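작은 침실 정리 기록: 침구와 수납의 기준에 관하여

2018년 7월

본 블로그에서는 그동안 주방과 현관의 정리 과정을 차례로 기록하여 왔습니다. 이번 글에서는 침실, 그중에서도 침대와 그 주변의 관리 기준을 정리하고자 합니다. 지난 2월에 게시한 옷장 편에 대하여 침구 보관 방법을 문의하신 분들이 계셨으며, 답변이 늦어진 점 양해 부탁드립니다.

우선 침실의 조건을 밝혀 둡니다. 방은 작은 편이며, 침대가 절반 가까운 면적을 차지합니다. 나머지 공간에는 금속 행거와 원목 단이 놓여 있습니다. 가구를 더 들이는 방안도 검토하였으나, 통로가 좁아지고 청소가 어려워진다는 판단에 따라 현재의 구성을 유지하기로 하였습니다. 처음 도면을 그릴 때에는 서랍장까지 포함되어 있었습니다. 그 서랍장은 결국 거실로 옮겼고, 지금은 공구와 건전지를 보관하는 용도로 쓰고 있습니다.

침대 받침은 흰색으로 정하였습니다. 흰색은 먼지가 눈에 띄기 쉬운 색이지만, 그만큼 닦아야 할 시점을 알기 쉽다는 장점이 있습니다. 모서리와 아랫단은 마른 천으로 먼저 닦고, 얼룩이 남은 부분만 물기를 꼭 짠 천으로 다시 닦습니다. 세제는 사용하지 않습니다. 이전에 쓰던 받침에 세정제를 직접 뿌렸다가 표면이 누렇게 변한 일이 있어, 그 뒤로는 이 원칙을 지키고 있습니다.

매트리스 위에는 회색 침구를 씌웁니다. 색상은 회색과 베이지를 놓고 오래 고민하였습니다. 흰색 받침과의 대비가 분명하고 낮 동안 커튼을 걷어 두어도 눈이 편안하다는 점에서 회색을 택하였습니다. 다림질은 하지 않습니다. 세탁 후 완전히 마르기 전에 양쪽 끝을 잡고 두세 번 털어 널면 큰 주름은 대부분 펴집니다. 남는 잔주름은 그대로 두고 있습니다. 가장자리가 자연스럽게 늘어지는 정도의 주름은 생활하는 방에 어울린다고 생각합니다.
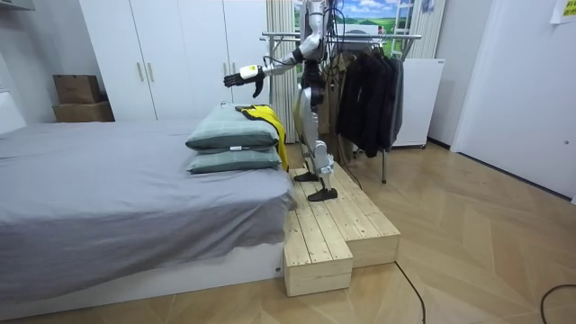

베개는 두 개를 사용하며, 낮에는 침대 한쪽 끝에 포개어 둡니다. 회색이 도는 녹색 계열로, 가장자리에 은은한 줄무늬가 들어간 제품입니다. 이전에는 머리맡에 나란히 세워 두었으나, 자주 쓰러지고 벽 쪽의 먼지가 묻는 문제가 있었습니다. 포개어 둘 때에는 아래쪽 베개를 먼저 평평하게 두드려 펴고, 위쪽 베개의 네 모서리를 아래쪽에 맞춥니다. 솜이 한쪽으로 몰린 상태에서 올리면 저녁까지 모양이 굳어 버리므로 아침마다 확인하는 것이 좋습니다.

베개에 달린 작은 흰색 라벨을 떼어 낼 것인지에 대해서는 가족 간에 의견이 나뉘었습니다. 본인은 떼지 않는 쪽을 권합니다. 라벨이 있으면 어느 쪽이 앞인지 바로 알 수 있고, 번갈아 뒤집어 쓸 때에도 기준이 됩니다. 다만 피부가 예민하신 분은 봉제선을 상하지 않게 주의하여 잘라 내시기 바랍니다.

침대 옆의 단은 밝은 색의 소나무 판재를 길이 방향으로 이어 만든 것입니다. 도장이나 오일 마감은 하지 않았습니다. 목공을 오래 해 온 지인 Aisyah Nasution 씨의 조언에 따라 한 계절은 마감 없이 써 보고 결정하기로 하였습니다. 마감을 하지 않은 목재는 물컵 자국이 쉽게 남기 때문에, 현재 단 위에는 음료를 올려 두지 않는다는 규칙을 두고 있습니다. 판재 사이의 이음매에 쌓이는 먼지는 칫솔로 결을 따라 쓸어 냅니다. 결의 반대 방향으로 문지르면 표면이 일어나므로 삼가야 합니다.

마감재는 Ovaswood의 무광 오일과 Beltik의 수성 바니시를 비교하고 있습니다. 자투리 판재에 각각 발라 본 결과, 오일 쪽은 나뭇결이 진해지고 바니시 쪽은 본래의 밝은 색에 더 가까웠습니다. 가을에 습도가 내려가면 다시 시험한 뒤 별도의 글로 보고드리겠습니다.

행거에 관한 기준은 간단합니다. 다음 날 입을 옷과 한 번 입은 겉옷만 겁니다. 세탁이 끝난 옷은 옷장으로, 세탁할 옷은 욕실 앞 바구니로 보냅니다. 이 구분이 흐려지면 행거는 곧 두 번째 옷장이 됩니다. 지난겨울에 이미 경험한 바 있으며, 당시 외투를 모두 옮기는 데 하루 저녁이 꼬박 걸렸습니다.

침구 교체는 여름철에는 5일마다, 그 외의 계절에는 그보다 길게 잡습니다. 예비 침구는 3벌을 갖추고 있으며, 깔개와 베갯잇을 한 묶음으로 접어 베갯잇 안에 넣어 보관합니다. 이렇게 하면 교체할 때 짝을 찾느라 옷장을 뒤지지 않아도 됩니다. 방습제는 묶음 사이에 끼우고, 장마가 지나면 새것으로 바꿉니다.

다음 글에서는 옷장 상단 칸의 계절 이불 보관을 다룰 예정입니다. 압축 보관에 관하여 궁금하신 점이 있으면 댓글로 남겨 주시기 바랍니다.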